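3.2 Wash frequency and load composition

Households in Sultau kept a laundry diary for 26 days, entering the programme, the temperature and the kinds of garment in each load. Only homes with a front-loading machine were included (Figure 2), as the water use of top loaders differs too widely for the two to be pooled.
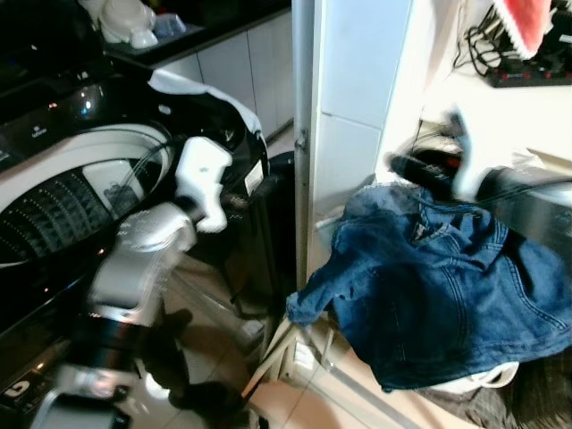
Figure 2. Front-loading washing machine with round door and dark glass.

Diaries with gaps of more than three days were dropped, which left 37 for analysis. Loads were sorted by the heaviest fabric present. Mixed loads were therefore counted under denim or towelling even where most of the items were light cotton, and this probably overstates the share of heavy loads. The programme chosen followed habit more closely than fabric: most homes used a single setting for nearly everything, and 20 never changed the spin speed.

Denim was the fabric on which diary entries and interviews agreed least. Several people who said they seldom washed jeans had entered them weekly.

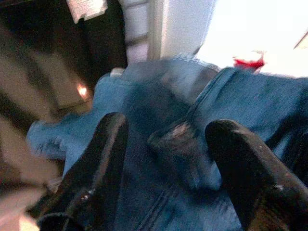 Nafula Khaemba, commenting on a draft of this section, objected that "seldom" may mean once a week to a person who washes shirts daily, and that the interview wording should have named a period. We accept the point. The question was reworded in April for the Stirodska sample, and the two sets of answers are reported separately in Section 4.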